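How to Wash and Dry Knitwear at Home

Most sweaters don't need a wash after every wear. Wool and wool blends can go several outings if you air them overnight between uses. Cotton knits need it sooner.

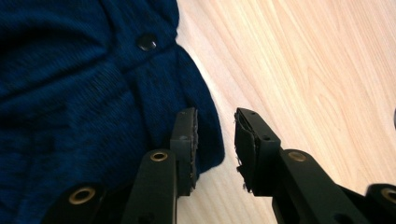 Check the care label first. If it says dry clean only, stop there. If it says hand wash, the steps below apply. They also work for most pieces marked machine wash cold.

What you need

A clean sink or basin
Mild liquid detergent, no bleach or softener
Two large towels
A flat drying rack

Washing

1. Close any buttons or snaps and turn the garment inside out.
2. Fill the basin with cool water and stir in a capful of detergent. Hot water can shrink wool.
3. Push the garment under and press it gently for a minute or 2. Don't rub or twist.
4. Leave it to soak for ten minutes.
5. Drain, refill with water of the same temperature, and press again. Repeat until the water runs clear.

Dark colors may let go of some dye the first few times. Wash them alone until that stops.

Drying

Lift the garment with both hands so the weight of the water doesn't stretch it. Lay it on a towel, roll the towel up and press along the roll. Swap to the second towel if the first gets soaked.

Spread the garment on the rack and pull it back to its original shape – sleeves straight, hem even, cuffs pushed in. Keep it away from radiators and direct sun. Turn it over once the top feels dry. Heavy knits can take two days.

Storing

Fold knitwear and keep it in a drawer or on a shelf. Hangers leave bumps in the shoulders. Wash everything before you put it away for the summer, as moths go for worn wool first.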